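Zasari Kitchen Cell: Progress Report for July
To: Alville program office
From: Tin-yau Chow, cell maintenance

Summary

The cell is running again, in simulation and on the bench, and the arm has stopped trying to open the microwave by way of the hinge side. We are 2 weeks behind the plan you approved in spring. One of those weeks went to a cable. The other went to finding out that it was the cable.

Work on the physical cell

The wrist connector on the arm had been dropping its signal whenever the last joint turned far enough to reach for a handle, which in a kitchen cell is most of the day. We replaced the cable with the longer Flanano part, rerouted it outside the elbow and added a strain relief. The old cable passed every test we gave it while lying still on the table. I have kept it in a drawer, labeled, in case anyone doubts me.

The gripper fingers were also swapped. The old pair had worn unevenly at the tips, and our closing force readings had been drifting to match. After the swap we redid the zero and the force check, and both held through 251 open-and-close cycles. We stopped there for lunch.

Work on the simulated cell

Every change to the real cell has to be copied into the simulated one, or the two begin to disagree and we spend our evenings refereeing. The finger model was updated to the new tip length, and the microwave was checked for handle offset and hinge friction. The friction value had been left at its default since the first build. This explains a door that swung like a saloon's.
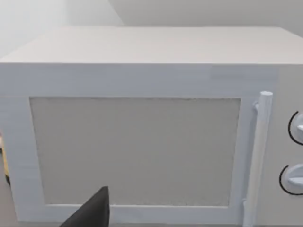
Simulated cell, close view of the microwave door and handle, with one gripper finger in the foreground.

Close views like this are now part of the setup routine. We used to check finger clearance from the overview camera alone, where almost anything looks fine. The routine adds 3 minutes to each setup, and I have heard the complaints.

With the corrected values we ran 2,386 simulated door approaches over the month. The failures left are mostly late grasps, where the fingers close just after they would have been useful. Amegashie, who supply the controller, have our logs and have promised a reply -- they did not say which month.

Spending

Cable, fingers and strain relief came out of the spares line, which now stands at a little over half. No new purchases are requested this period, though I would like a second wrist cable on the shelf before the next report.

Next period

Retune the grasp timing, repeat the force check on the bench, and start on the dials. The dials turn easily by hand, so I expect trouble.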